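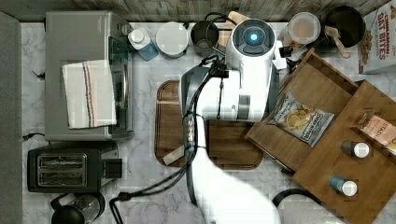 Progress report: Nakell handset software refresh
To: Benavides Fund, device longevity grant
From: Tahsin Pathirana, project lead
March 23, 2018

Summary

The update is going out. Whether it is doing what we told you it would do is a separate matter, and I would ask you to read the February newsletter with that in mind. The newsletter said the Nakell rollout was "on track and well received." It was on track in the sense that files were being sent to phones. I have seen very little that supports the second part.

What has been delivered

The grant covers three more years of security updates for the Nakell handset after its maker, Firkora, stopped supporting it. The first package was released to the test group in February. The test group is 2,627 phones, all signed up by their owners through the project site. Of these, 663 have reported back that the package installed and the phone restarted normally.

That leaves a large group we know nothing about. Some of those phones are probably in drawers. Some may have updated and failed to report, which would be a fault in our reporting tool. Some may be stuck halfway. Druvura, who run the download servers, believe that most of the silent phones are fine. I asked what that was based on and was told it matched their experience with other clients. I don't consider that an answer, and I have not counted any of those phones as a success in this report.

Known problems

Battery drain. We have 40 written complaints from owners whose phones no longer last the day. Firkora's position is that old batteries are old batteries. That may well be true for many of them, but several owners had replaced the battery shortly before updating, and the timing bothers me. We are now logging power use on the office handsets for a full week at a time, with the old software and then the new. I don't have a result to show you yet.

Lock screen. On phones with a large contact list, the keypad can take several seconds to appear. We can reproduce this one whenever we like. A fix is written and has been through one round of testing. It will be in the second package.

Camera. A few owners say photos come out darker than before. We compared pictures taken on both versions and could not agree among ourselves whether there was any difference. I have left the item open, at low priority.

Rollback

The original plan said that any owner could return to the earlier software in one step. This is not the case at present. Going back works, but it erases the phone, and the warning about that is on the second page of the instructions where people miss it. I have asked for it to be moved to the first page and repeated on the phone itself before anything is deleted. The page has been changed. The on-phone warning has not, and until it has I don't want the package offered beyond the test group.

Firkora would prefer to open it to everyone now and fix the warning later. I disagreed in writing and the letter is attached to the budget sheet.

Spending

We are under budget, mainly from a testing post we have not filled. Please don't read this as a saving. The work that person would have done is either being done late by someone else or is not being done. The Druvura invoice was higher than quoted — they charged for repeat downloads, which happen when a download fails partway. I have disputed the charge and held back that portion of the payment.

Next period

The second package is planned with the lock screen fix, the rollback warning and a corrected reporting tool. I am not giving a release date. The last two dates in our plan were chosen to fit a newsletter, and both slipped.

I would also like to drop the "owner satisfaction" score from future reports. It comes from a pop-up that appears right after a successful restart, so anyone whose update went wrong never sees it. The score is high and I don't believe it. A short email survey to the whole test group would cost little and tell us more, including which phones are still in use.

Decision needed from the Fund: approval to move part of the unspent testing salary to the email survey and to outside battery testing. The amounts are on the second tab of the budget sheet.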